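Ticket 2895 – Label printer prints blank labels after update
Opened by: Halima Okafor, Kurska packing room
Status: Waiting for customer
Priority: Normal

Hello, since the update in November our Wemow label printer feeds the paper but prints nothing on it. I send a job from Prova, the green light blinks, and a blank label comes out. The test page from the printer menu is also blank.

I have already tried these things: new roll, restart, other USB cable. The error log shows code 58 two times, both in the morning.

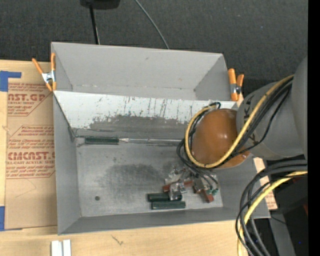
The driver is version 5.103, the same as on our second computer, where I get the same result. I did not change the darkness setting – I am not sure if I am allowed to.

Reply from Bassey Support, 14:20
Thank you, Halima. Please check that the roll is thermal paper: scratch it with a fingernail and a dark line should appear.

Halima Okafor, 15:05
I scratched it and there is no line. The old roll does give a line. I will order the correct paper and write again when it has arrived.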